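Holtitz cell software, working meeting
Minutes, June

Present: Manee Wattanapong (chair), Hertta Keskinen (minutes), planning and simulation teams
Started 9:30

1. Last meeting's actions
The gripper driver was merged. The Tronthorpe branch is still open and moves to next month.

2. Motion planning
Hertta reported on the planner rerun. All 1000 seeded runs were completed overnight and 870 found a path on the first attempt. Most failures were at the rear left slot, where the arm is close to full reach and the wrist has little room to turn.

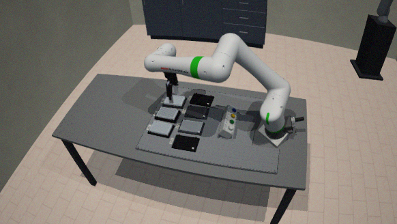 Manee asked if the failures came from the collision margin or the solver. Hertta thinks the margin, but has only checked a few logs. Agreed to lower the margin for the fingers only and leave the arm links as they are. The planning timeout stays at 100 ms until the new numbers are in.

3. Simulation model
The scene file now loads the cases and the button box from one config. Slot poses are still typed in by hand, and two of them did not match the drawing. Manee wants them read from the Pindell export. There was some discussion of whether the export keeps the right origin. Left open.
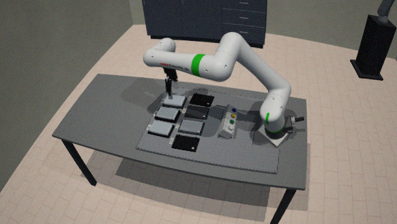 Contact settings for the fingers were raised again. The current values let a case slip when the arm speeds up. Hertta will try a smaller time step before anyone changes friction.

4. Logging
Ticket 568 (joint states missing after a reset) can be repeated on every machine. The logger starts before the controller is ready. The fix is small but needs a test.

5. Actions
Hertta: rerun the planner with the new finger margin, same seeds.
Hertta: time step test.
Manee: check the origin in the Pindell export.
Manee: ask Sutherland for the updated drawing.
Simulation team: fix and test for 568.

Closed 10:40. Next meeting in the same room, same time.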